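Shrinkflation or am I just getting older?
Snacks and Groceries > General

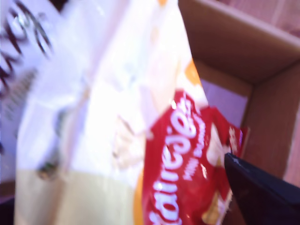
gendatby_lurker
Started by me in September and I'm still annoyed. I swear every bag of candy I buy is the same size on the outside with less in it. My wife says I'm imagining it. Has anyone kept track, or is this one of those things people repeat until it sounds true?

Kerekes7
People repeat it. Check the weight on the label. Air is there so the stuff doesn't get crushed, it was like that when I was a kid too.

tallmugs
Crushed? Chocolate doesn't crush like chips do. I don't buy that one.

The store brand crackers at the Makmont near me went down 5 ounces over two years and the price didn't move. I only know because I had an old box in the camper.

Kerekes7
One box from a camper. Okay.

tallmugs
It's one more box than you have.

pantry_moth
You're both half right. Some sizes shrink, some don't, and people only notice the ones that do. I used the Flarkeo app for a while to log receipts, 200 items or so before I got bored. Most were the same weight at the end. Cereal was the bad one.

gendatby_lurker
Did it show unit price? Our store prints it so small I need my phone to read it, and half the tags use ounces and the other half use pounds.

pantry_moth
Yes but you have to type the weight in yourself. It's a pain.

rustbelt_dee
Not convinced by an app either. Who checks what people type in? And "family size" means nothing, there's no rule for it that I could find. I quit looking at bag size years ago and go by price per ounce. Still got fooled on coffee.

Kerekes7
Coffee I'll give you.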